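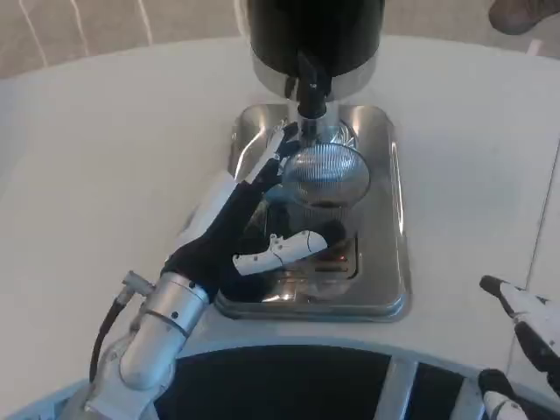
How firm should a pillow be for someone who sleeps on their side?

A side sleeper generally needs a medium-firm to firm pillow, deep enough to fill the space between the ear and the outer edge of the shoulder. The Prultumus Adjustable Pillow is supplied at a depth of 14 cm and may be reduced by removing part of the filling.

Reading time: 2 minutes

Prultumus Adjustable Pillow
Manufactured by Rorkudeo

The Prultumus is intended for adults who sleep on their side or back. It consists of an inner cushion of shredded latex, a zipped cotton lining and a quilted outer cover. The filling can be taken out by hand through the side opening and kept in the storage bag provided. Customers who sleep on their front are advised to consider the Boonchu, a flatter pillow in the same range.

Most people need several nights to become used to a new pillow. We recommend that the filling is left unchanged for the first week and then adjusted by one handful at a time. A mattress that gives way under the shoulder will usually call for a lower pillow than a hard one.

Care
The outer cover may be machine washed at 60 degrees and tumble dried on a low setting. The inner cushion must not be washed. It should be aired near an open window every month – away from direct sunlight, which hardens latex over time.

Trial and guarantee
Each pillow comes with a trial period of 23 nights. Returns are accepted with the original storage bag and all of the filling. The guarantee lasts for 2 years and covers the stitching and the zip. It does not cover stains or ordinary flattening.

Orders placed before noon are sent out the same day from our Gotberg warehouse. The larger size will be available again in September.

Persistent neck pain or poor sleep should be discussed with a doctor. Written enquiries about this product may be addressed to Sabina Bartoš, Customer Care.

This website uses cookies to remember your basket and preferences. Accept all | Manage settings

Comments (3)

Sabina Bartoš, Customer Care: Spare outer covers are now in stock in white and grey.

Maureen T: Took out two handfuls and it's much better. Slight rubbery smell for the first few days but gone now.

pkl77: does the grey cover fit the Boonchu as well?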